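Norcombe Support Center
Ticket 3785 – Quote and seat planning for a two-hand table setup
Status: Open, waiting on customer
Product: Plakileck simulator, with Skondance hand add-on
Opened: Saturday, January 9, 2021

Customer wrote:

Hello, and thank you for getting back to me on a weekend, I really didn't expect it! We are a small group putting together our equipment request for the year, and I'm stuck on a line item. The quote we got in October lists the Skondance add-on as "2 units." I can't tell if that means two hands, or two arms with a hand on each, or two seats of the software. My draft budget has the line entered twice because I wasn't sure, and I'd love to take one of them out before anybody else reads it.

The other thing is the workstation. We want to do all our kitchen table tasks in Plakileck first and hold off on buying real arms until we know what the hands need to reach. The old Gu desktop in our lab runs it, but slowly, and I don't know if I should be asking for a new machine or just a better graphics card. I've put in a view of the table layout we're working with so you can see how much is loaded at once.
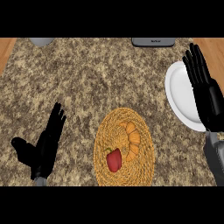 Attachment 1: table layout in the simulator, both hands loaded, pepper and croissant on the woven mat.

Support replied:

Hi there, and thanks for such a clear write-up – it makes our side of things much easier. Let me take the quote first. "2 units" on the Skondance line means two hands, a left and a right, on one seat. The arms come with the base Plakileck license, so you don't need to add anything for those. One line on your budget is right, and you can safely delete the other.

As for the computer, your layout is a pretty modest one as these things go, and I wouldn't rush to replace the whole desktop. Could you try the following for me when you have a minute?

Close the program, open Settings, and turn shadow quality down to Low.
Run the same layout for 10 minutes with both hands loaded.
Run it again with only the left hand loaded.
Send us the log file from each run.

If the second run is a lot smoother, the finger joints are what's eating your time, and a graphics card won't help much with that. You'd want a faster processor, and we can talk about what to put down for it.

Customer wrote:

Oh, that's a relief about the quote, thank you! Duplicate line deleted. I did the first run and it logged 200 slow-step warnings, nearly all from the right hand. I haven't gotten to the left-hand-only run yet. Should I keep the black bands at the top and bottom of the view for the test, or switch to full height?

Support replied:

Please leave the view just as it is, so the two logs match. Send both whenever you're ready and I'll keep the ticket open – and do hold off on the workstation line until we've had a look.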